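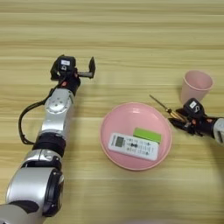
What do I soak dried beans in if my tap water is very hard? Filtered water if you have it, and plain tap water with a small pinch of baking soda if you don't.

Hi all,

That question has come up twice this month, so I wanted to get the short answer in first and then reply properly to Valter, whose message got me back in the kitchen the same evening!

Valter Magnusson wrote:

> I have been on this list since December and mostly just read. My trouble is
> with the big white beans, the ones Ekow sent out in the last swap. I soak
> them overnight, I cook them for 2 hours, and the skins are still tough while
> the insides are going to mush. I've tried two pots and two stoves. Our water
> leaves a white crust in the kettle, if that matters. Do I salt at the end,
> like my mother did, or is that the problem?
>
> Valter

Valter, it matters a lot, and I'm so glad you mentioned the kettle. The calcium in hard water hangs on to the skins and keeps them firm, and the inside goes right on cooking without them. I had the same thing for years at our old place and blamed the beans.

Now the salt. Please try it at the start! I put a good spoonful in the soaking water (a big spoon, and I don't level it), leave the bowl overnight, then drain, rinse, and cook in fresh water with a little more salt. The skins come out so much softer, and the bean tastes like something all the way through. My mother salted at the end too, and we had some long talks over that.

With Ekow's white ones I bring the pot up to a boil, give it ten minutes, then turn it down until the water barely moves. Mine took 70 minutes last time. Yours may need longer, especially if they sat in a warm cupboard - start tasting early, and taste several, not one. Keep tomatoes and vinegar out until they're tender. Go easy on the baking soda as well. I got carried away with it once and the whole pot tasted of soap.

Broder asked off list about the small brown ones from Wallin. I skip the soak for those and they do fine. And if anybody still has seed of Minine, the speckled climber, I would love a handful for spring. I can trade garlic or more than enough of the flat green pole bean, which went completely wild on the fence this year.

Do write back and tell us how the next pot goes, Valter. I'm making mine tonight with sage and the end of a ham - smells wonderful already.

Happy cooking,
your neighbor at plot 2122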